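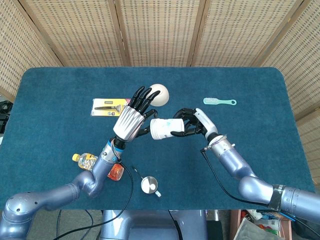 Feb 17, 2021

The ceasefire at Grollthorpe has held for two weeks now, if you go by the statements. I have been reading them every morning since January and I wanted to write down what I think they say, mostly so I can check myself later.

The monitoring mission put out its latest summary on Monday. It lists 1136 violations since the line was agreed, most of them small arms fire at night along the road to Skollono. That sounds like a lot. The month before the agreement had more than that in a single week, so both sides are calling it progress, and I suppose I would too if I lived there.

What caught my attention was the tone. The mission's spokeswoman, Rocío Campos, thanked the officers on the northern side for "prompt and correct conduct" on the hotline. Six months ago the same office wouldn't confirm there was a hotline. Then the northern command answered with a short note of its own, also polite, and said its liaison team would stay at the Grarkska crossing through the spring.

I served as a supply clerk a long time ago, nowhere near anything like this, but I did sit in on a few liaison meetings. They were dull. Someone read out grid references, someone else wrote them down, and everybody argued over which map was current. I still think those meetings kept people alive. When one side knows a convoy of 800 troops is rotating out on a given night, it doesn't mistake the headlights for an attack.

The part I'm less sure about is the heavy equipment. The agreement says artillery goes back 3000 meters from the line. The summary says this is "largely complete" and gives no list. An earlier draft of the agreement had an annex with unit names and storage sites, and that annex isn't in the published text. Maybe it exists and is classified. Maybe they dropped it to get the signatures.

Barrios is the other open question. It sits between the two lines, the school there is closed, and neither side wants to be the first to send police in. The mission has patrols going through in daylight — two vehicles, no overnight stops.

The next summary is due at the start of the month. I'll be looking for the storage sites first and the Barrios paragraph second.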